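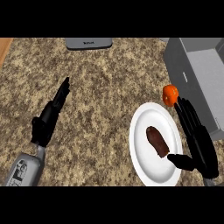
Can a machine clear a kitchen counter yet? In a simulator it can, most of the time, and in a kitchen it depends on the kitchen.

Print this page
E-mail this page

COUNTER HEIGHT

Randa Karaki had written those two sentences for the Drungate newsletter, and Tavion Oyelaran wanted the second half removed.

"It's vague," he said.

"It's accurate. Give me a number and I'll use it."

He opened the log. The policy, called Sumari, had run the plate task 1,000 times on the rendered counter. It had failed 81 of them. Most of the failures were at the grasp. The thumb came in low, the rim tipped, and the food left the plate at a speed no food should reach. The rest were timeouts, in which both hands held position until the clock stopped them.

"And Kimden?" she asked.

Kimden was the test apartment on the second floor. It had a real counter, real plates and a drawer that stuck. Sumari had been given 200 attempts there, beginning in November. Tavion scrolled for longer than he needed to.

"It failed 174."

"So it depends on the kitchen."

"The counter is eleven millimeters higher on the left side. Ó Gríofa measured it. If we shim the cabinet, the number changes."

"Will the customers shim their cabinets?"

He didn't answer. He queued a new batch with the counter tilted at random between zero and two degrees, and set the plate friction lower. The estimate came back at nine hours.

Randa changed "most of the time" to the figure, then changed it back. She saved the file and carried her lunch plate to the sink in the hall. Someone had left a pan in it with a note taped to the handle: SOAKING, DO NOT MOVE. The tape had come partly loose.

She washed her plate over the pan, dried it and put it on the rack.

When she returned, run 12 of the new batch had finished. Tavion was replaying it at quarter speed.

"Thumb's still low," he said.

E-mail this story | Print this story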